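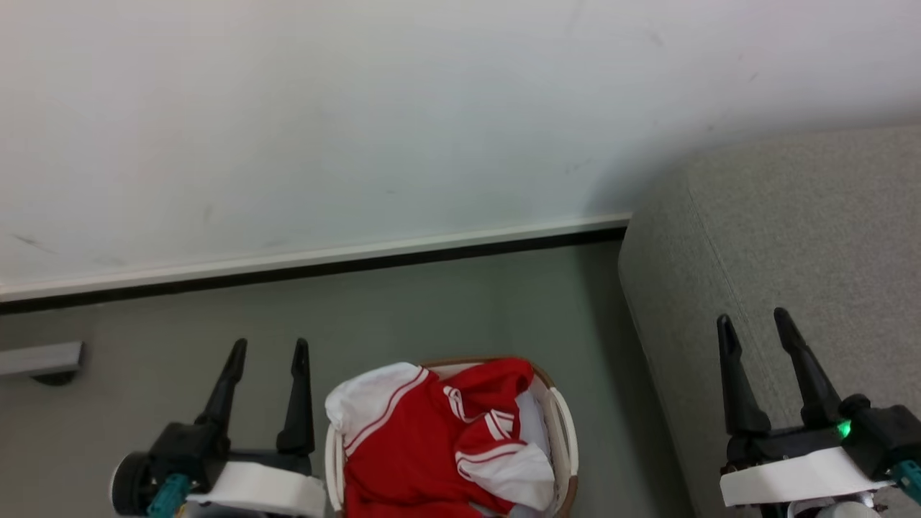

Sala Trasto: zócalo, pared y mobiliario bajo

Revisión del 6 de mayo en el local de Fikgate. Se documenta el tramo de pared junto al asiento gris, previo al repintado de octubre. Quedan fuera techo y carpintería.

Zócalo. Pieza blanca con banda oscura inferior – se conserva. Los encuentros con el suelo se sellarán de nuevo.

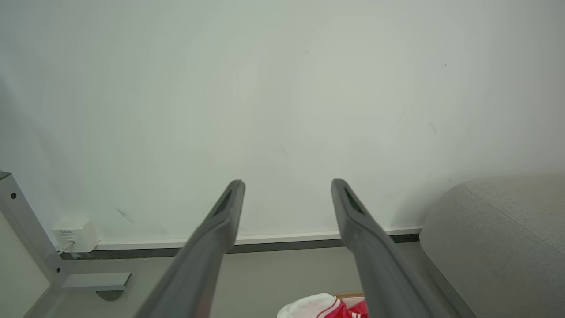
Caja eléctrica blanca sobre el zócalo, con cable hasta el suelo.

Pared. Acabado liso, pintura Suvow en dos manos. El roce superficial se limpia con esponja húmeda; la marca que persista se lija con grano 200 y se retoca.
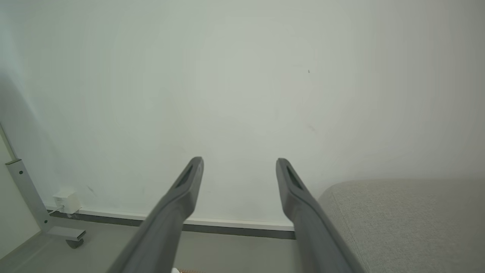 Mobiliario y tomas

La mesa se separa 40 cm de la pared durante los trabajos. El asiento tapizado se cubre con lámina y el cesto pasa al armario. 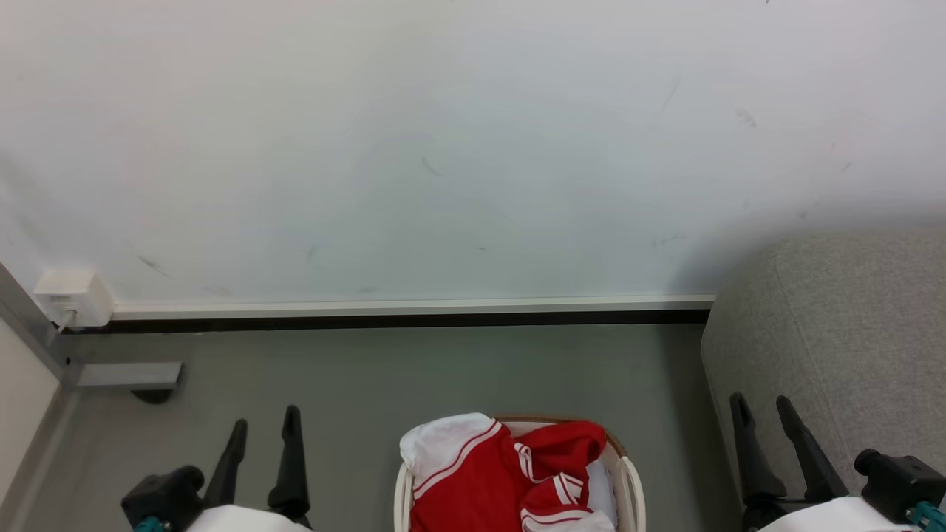

El repintado se limitará a este paño, de esquina a esquina, para evitar diferencias de tono. Plazo de secado entre manos: 6 horas. Las marcas están repartidas por toda la pared, también en la zona en sombra sobre el sofá, y un retoque por puntos quedaría visible. La caja de enchufe se protege con cinta antes de empezar.

Referencia de color: Jabłońska 9, mate.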